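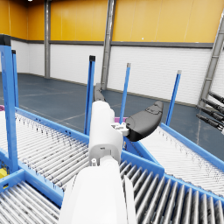 Page 1 of 6

Broltance Venue Reviews: data card
Updated 1 March 2026

Contents
4000 short reviews of escape rooms, bowling alleys and mini golf courses in Stastau and Stekham. Text only, one review per row.

Fields
id, venue_type, town, rating, body

Splits
Validation and test hold 1000 rows each – the rest is training data. All reviews of a given venue stay in the same split.

Known issues
Ratings from Gondal used half stars and were rounded up. Some bodies contain puzzle spoilers. Stekham has few mini golf entries.

License
Research use only. Do not republish full reviews.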